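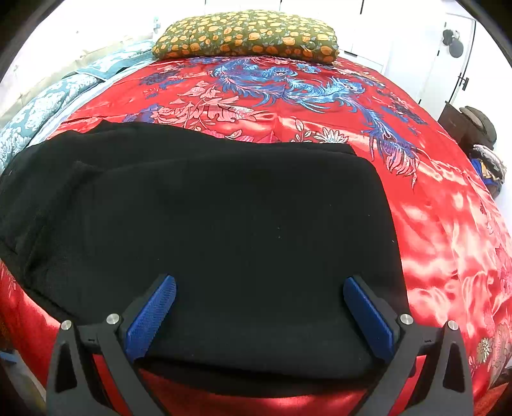

Wing-yan Hsueh

Arkside Washable Bed Throw
Product code 2977

The Arkside throw is supplied to residential colleges, staff quarters and short-stay lodgings through the Lendirport linen catalogue. It is a mid-weight polyester fleece with a plain stitched hem, intended for use over a sheet or beneath a bedspread in the cooler months. The current version replaced the earlier Kwan throw in March and is sold in the same two sizes.

Sizes and colours
Single and double. Charcoal, navy and oatmeal are held in stock. Other colours may be ordered in quantities of 20 or more, and carry a longer delivery time.

Care
Wash before first use. Machine wash at 40 degrees with like colours and a mild detergent. Fabric softener should not be used, as it flattens the pile and shortens the life of the throw. Tumble dry on low or line dry in shade. Do not iron. Laundries using a commercial press should bypass it for this item.

Some loose fibre is normal in the first few washes — dark colours in particular should be kept apart from towels and white sheeting during this period.

Storage
Fold loosely and store in a dry cupboard. Throws kept under heavy stacks for a full season may show crease lines, most of which will lift after a short tumble without heat.

Labelling
Each throw carries a sewn care label at one corner. Name tapes and room numbers can be added at the time of order. Tapes are sewn and not glued, and cannot be removed by us once fitted.

Ordering
Throws are packed 5 to a carton. Part cartons are available to existing account holders only. A full pallet holds 108 throws in the single size, packed without cartons. Delivery to regional addresses is charged at the carrier's rate and shown on the quotation.

Returns
Unwashed throws may be returned within 20 days of delivery. Items with name tapes are excluded unless faulty. Please quote the product code and the carton number in all correspondence, addressed to Sorin Dimitrov, Account Services.

Page revised June 26, 2024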